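Folding and handing in clothes at the Castcombe clothes exchange: your questions

Do I need to fold my things before I bring them?
It helps, but it isn't required. Anything that comes in unfolded is done at the tables before it goes on the shelves. Please do wash and dry everything first.

How should a T-shirt be folded?
Lay it flat with the front facing up and smooth it from the collar down. Fold both sides in behind the shirt, tuck the sleeves flat, then bring the hem up towards the collar. The finished shape should be a rectangle that sits on a shelf without hanging over the front. If there is a print on the chest, leave it showing.

Does it have to be neat?
Reasonably. A crease or an uneven hem is fine. If a corner sticks out, open the last fold and do it again.

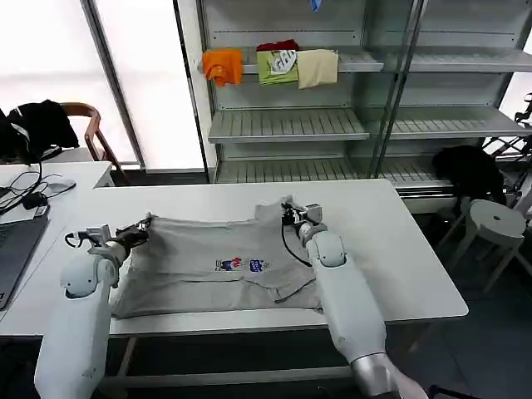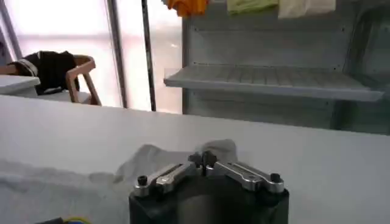
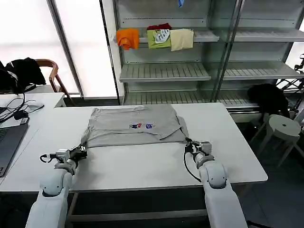 Grey T-shirt spread flat (first picture) and folded into a rough rectangle (last picture). The middle picture shows a crumpled white cloth on a white table.

What about cloths and tea towels?
We take them if they are clean and free of holes. Fold them in half twice. Cloths are kept apart from clothing, so put them in a separate bag.

How many items can I bring?
Up to nine per visit. We have space for around 700 garments in total, and in August we may ask you to come back later if the shelves are full.

Can I bring coats and jackets?
Yes, but they go on hangers. Empty the pockets and do up the zip.

Do you iron anything?
No. Most wrinkles in cotton will come out if you smooth the shirt by hand before folding.

Where do I hand things in?
At the Grotemine Road entrance, until 5 pm. Please don't leave bags outside after closing.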